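Classroom Math > Games & Group Activities
April - by the Clidum shop desk
3 min read

Castero Number Trail Set

We have been selling math games for a good long while now, and Castero is the one we keep taking home ourselves. It's a relay game for a whole class or a math club evening, and it comes as a deck of 197 puzzle cards, two scoring boards and a teacher booklet that somebody clearly enjoyed writing. Teams draw a card, work it out together, and move their marker along the trail by whatever number they got (right or wrong, and the wrong ones lead to some very funny places on the trail).

The cards come in three levels, marked by the color of the border. Level one is mostly adding, doubling and patterns. Level two brings in fractions and simple geometry, and level three has a few that kept our whole packing room busy through lunch - card 112, we are looking at you!

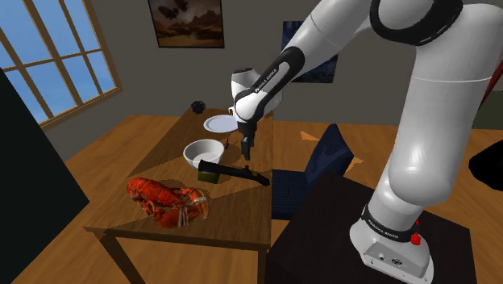 One customer wrote to ask if the set would work with a mixed group, as her club has eight-year-olds and twelve-year-olds at the same table. Yes, very nicely. Give each team a mix of ages and let them draw from all the levels, and you'll find the younger ones are often first to spot the patterns.

A full round takes most of a class period. If you have less time than that, the booklet has a short version called Sisay, played with level one only and without the scoring boards. We like it as a warm-up before the big game, or for those last restless minutes before the bell.

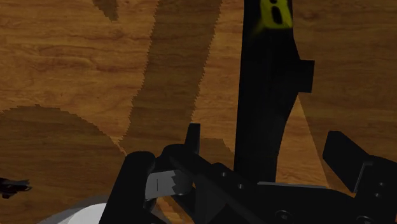
Shadows across the wood grain.

The box is sturdy cardboard with a lift-off lid, and the cards have rounded corners and a matte finish, so they shuffle well even in small hands. Lost a card or two? Write to us with the card numbers and we'll mail you new ones. The Grillska add-on, with blank cards for students to write their own puzzles, is sold separately and fits in the same box.

Item no. 1712. English edition.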